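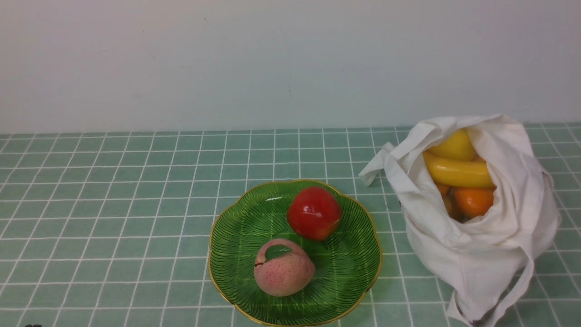 Apple and peach on the green plate, tote open to the right.

Home | Cell Checks | Planner Notes | Contact

Wurkthorpe Cell Checks — Perception and Planning, fruit and tote task
Mar 3, 2020

[x] Cidska planner on the release build. Please do look twice, I know it's dull!
[x] Plate rim inside the no-contact margin. The gold edge still gives the segmenter a little trouble, bless it.
[x] Tote handles masked as soft obstacles — the loop near the plate counts too.
[ ] Stop latency under 100 ms. Left open; I'd like one more log before I sign.

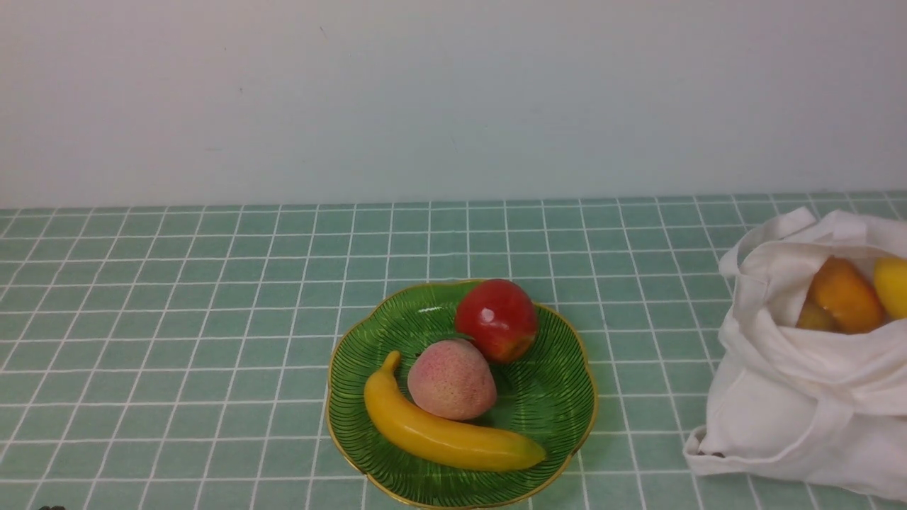 Plate with apple, peach and banana. Check the mask where the fruits overlap.

[x] Grasp retries capped at 4.
[ ] Marinho label set: the brownish fruit in the bag has no class yet, so keep it off the pick list for now.

Filed under: Software Safety, Checklists
This site uses cookies. Accept | Settings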